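Rules for Robots: How Do We Keep Them Safe Around People?

By Ezequiel Collado, for the Clurkberg young readers' pages 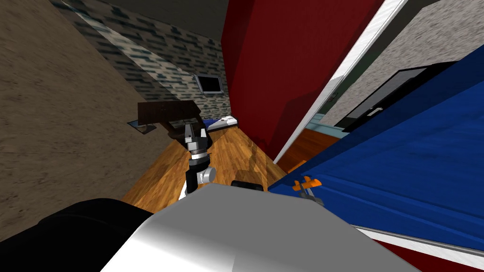 A robot that works near people has to follow safety rules, and many of those rules are written down in documents called standards. A standard is a list of things that builders agree to do the same way. Some rules can be tried out first in a simulation, a pretend world inside a computer. The pretend room in the picture has a bed, a desk, a television and a door with a handle, and the robot has a black gripper with two fingers. If a robot bumps into a pretend bed, no one gets hurt and nothing needs fixing.

What do the rules say?

One rule is about stopping. Many robots have an emergency stop button. It is often big and red so that people can find it fast. Pressing it should make the robot stop moving, even if it is in the middle of a job.

Another rule is about speed. A robot arm moving quickly can hit hard. When a person comes close, the robot may have to slow down or stop.

A third rule is about squeezing. A gripper needs to hold a cup tightly enough that it does not fall. It must not pinch a hand. Builders set a limit on how hard the fingers can press, and then they measure it.

How do people check?

At the Trusham workshop, Amanuel Wako checks robots for a living. He has a checklist with 117 lines. Each line is one question, such as "Does the arm stop when the button is pressed?" He tests the same thing 30 times before he writes down yes. If the robot gets it wrong even once, the builders have to find out why.

Simulation helps, but it is not the last step. Real floors can be slippery and real doors can stick. The robot must be tested again in a real room, with a trained adult next to the stop button.

Rules for you

If you visit a place where robots work, stay behind the line on the floor. Keep your hands away from the gripper, even when it is still. A robot that is not moving may only be waiting for its next instruction. Ask an adult who works there before you touch anything.

Words to know

Gripper: the part of a robot that holds things.
Simulation: a pretend world made by a computer.
Standard: a written set of rules that many people agree to use.

Updated 2018-08-14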